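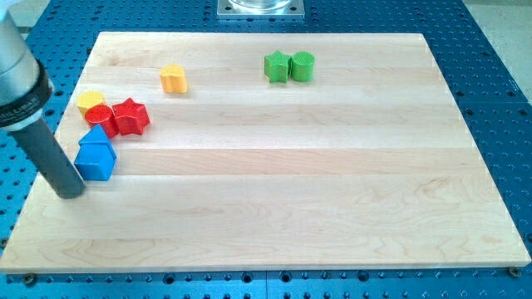

How much of a single-make racing car can a team still change once the rules have frozen the chassis? Dampers, ride height, wing angle and tire pressures, in most series, plus whatever the scrutineers fail to measure.

4.2 Setup freedom in the Ponetent Cup

The Ponetent Cup was sold to its entrants as a contest between drivers. All cars used the same Gurach tub and the same Andero gearbox, and the rulebook ran to 92 pages to keep it that way. Our timing data cover 2,962 clean laps by 19 cars, with in-laps, out-laps and laps under yellow removed. Figure 1 shows colored blocks on a board.

If the cars were equal, swapping drivers within a team should move the lap times with the driver. It did so only in part. The two Nyamweya entries stayed near the front whoever was strapped into them, including one gentleman whose earlier results gave no warning of this. Whitfield, in a note to entrants dated 09/05/2000, put the gap down to damper work done over the winter. The dampers were sealed. The seals, as he observed, came from a stationery supplier.

We tested his claim against the July rounds, when the organizers handed out dampers by lot on the morning of practice. The Nyamweya advantage shrank in slow corners and stayed put on the straights — a result that pleased neither side of the argument. Straight-line speed depends on drag and on the engine, and engines were leased, so we looked next at rear wing settings. These were free within a range of 2 degrees, and most teams left them wherever they had been on delivery.

Darnell Whitfield supplied the damper allocation sheets, with coffee stains, and disagrees with our reading of them.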